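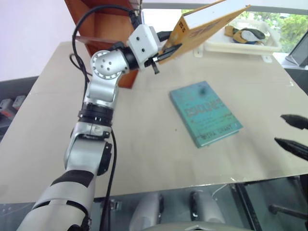 A yellow-orange hardcover with dark lettering along the spine.

Care and Shelving of Hardcover Books: Guidance for Reading Room Users

These instructions apply to all hardcover volumes kept on the open shelves at Grurkgate Reading Room. They may also be followed by households and schools that maintain a small collection of their own. Oversized items and the Delacroix bequest are covered by separate guidance, available at the desk.

Before you begin

Wash and dry your hands. Gloves are not required for modern bindings. Clear a flat surface near the shelf and have ready a soft brush, a dry cotton cloth and two bookends.

Removing a book

Do not pull a book by the top of its spine. Push the neighbouring volumes back slightly on each side, then grip the book by the middle of its boards and draw it forward. If the shelf is too tightly packed to allow this, take out a bookend first.

Cleaning

1. Hold the book firmly closed, with the spine uppermost.
2. Brush the top edge of the pages, working away from the spine.
3. Wipe both boards with the dry cloth. Do not use water, polish or household sprays on cloth or paper covers.
4. Check the hinges. A book with a loose board should be set aside for repair and must not be mended with adhesive tape.

Returning books to the shelf

Stand each volume upright, with its spine level with the front edge of the shelf. Books taller than 32 cm should be laid flat, with no more than 2 in a pile. Leave enough space at the end of the row for a hand to pass between the last book and the side panel. Shelves of the Torow pattern hold 90 volumes per bay and should not be filled beyond that number.

Wooden shelves should be dusted before the books go back, and any polish left to dry fully.

Annual check

The full collection of 300 volumes is inspected each October. Users who notice mould, insect damage or detached pages at other times should report them to Myrtle Abernathy, Collections Officer. Requests to borrow brushes or bookends should be made to Corinne Lyons at the desk.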